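Course handout 4: Showing the robot a task by hand and by remote control
Practical Robotics, Sellorwood campus. Text by Aatos Seppälä, exercises by Narendra Negi

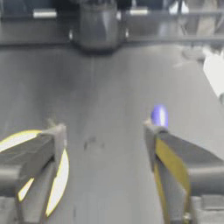

In the last handout we wrote every motion as a list of points. It works well when the part always lies in the same place. When the part moves a little each time, the list becomes long and full of special cases, and most students stop enjoying it. In this handout we try another way: a person does the task through the robot, the computer records it, and a model learns from the recordings. One such recording we call a demonstration.

4.1 Two ways to show

The first way is hand guiding. The arm is put in free mode, the motors only carry the weight of the arm, and you take hold of it close to the wrist and lead it through the task. You feel directly when the fingers touch something. The weak point is that your own hands and sleeves come into the view of the cameras, and during real work they will not be there. A model can learn to wait for a hand that never comes. Davoud Daneshvar lost most of a May afternoon to this before he noticed it.

The second way is remote control, or teleoperation. You sit at the desk and move a small leader arm, and the working arm follows. The cameras see the same things they will see later when the model is driving. But you get little or no feeling of force back, so you must judge contact with your eyes. Beginners press too hard.

In this course we use hand guiding in the first lab hour, so that you learn the reach of the arm, and remote control for all recordings that go to training.

4.2 The wrist view

The wrist camera moves together with the gripper. Because of this the two fingers stay near the same place in the picture while the table and the objects move behind them. It takes some time to get used to it. When you move the arm to the left, the table goes to the right on your screen.

A view from above the whole table is better for finding the object, and the wrist view is better for the last part of the approach. Please train yourself to change your eyes from one to the other at the same moment each time, for example when the object is between the fingertips on the screen. If you change early in one demonstration and late in the next, your speed will also be different, and the model sees two habits instead of one.

Small, smooth objects are harder than they look. A fingertip may hide a good part of the object just when you want to see it. If you lose it from view, stop, go up a little and look again. Do not close the fingers and hope.

A fast wrist motion also makes the picture soft. The eye of the operator forgives this easily, the model less so. Go slowly when the fingers are near the table.

4.3 Before you record

Check that the wrist camera is tight in its holder. Turn it with two fingers; if it moves, tell Ulla Manninen or me and do not tighten it yourself, as the calibration must then be done again.

Set the leader arm to the same pose as the working arm before you connect them. If the poses differ, the working arm will jump to catch up.

Open the gripper fully. All demonstrations in one set must begin with the same opening.

Decide the task in one sentence and write it in the log. "Pick up the object and put it in the dish" is a good sentence. "Handle the object" is not.

Keep the lamps as they are. If somebody changes the lighting in the middle of a set, write it in the log and continue with a new set number.

4.4 What makes a demonstration good

A good demonstration is calm and a bit boring. The arm goes to a point over the object, comes down, closes, waits for a short moment, lifts. The waiting is important. Without it the model often starts the lift before the fingers have closed, and the object slips out.

Start with the object in different places on the table, also in places that are not comfortable for you. Students like the middle of the table very much, and then they are surprised when the model fails near the side.

Mistakes are a more difficult question. If you miss the object and correct yourself in a natural way, keep the recording. The model needs to see how one comes back from a small error. If you bump the table, lose the connection, or stop to talk with your neighbor, delete it. Oskari Lappalainen and I do not fully agree on this. He would keep nearly everything and mark the bad parts afterwards. For the lab, please follow the rule written here, and if you want to try his way in your project, discuss it with him first.

4.5 Recording settings

The recorder saves the joint angles, the gripper opening and all camera pictures with a common clock. Stop each recording at 1000 steps if you have not finished the task by then. A task from this course should never need more, and if it does, you are most probably moving too carefully or the task sentence is too wide.

The recorder program listens on port 2000. If it does not answer, look first if the previous group has left it running in another window. This is the reason nine times out of ten.

Name the set with your group and a running number. Do not use spaces.

4.6 Exercise for the lab

Work in pairs. One person operates, the other one keeps the log and has a hand near the stop button.

a) Lead the arm by hand through the pick task until you can do it without looking at your own hands.
b) Record 11 demonstrations of the same task by remote control. Change places with your partner after the fifth one.
c) Play them back one after another in the viewer. For each one write down the moment when the fingers start to close and the moment when the lift starts.
d) Compare the times of the two operators. If they differ clearly, describe the difference in two or three sentences and suggest which style the model should learn.
e) Choose one recording that you would delete, and explain your choice to the pair next to you.

Return the log and the answers to d) and e) in room 1017 before the next lecture. The recordings stay on the lab computer, please do not send them by mail.

For reading, take chapter 3 of the course notes again, especially the part on coordinate frames of the tool. In handout 5 we train the first model with the sets from all groups.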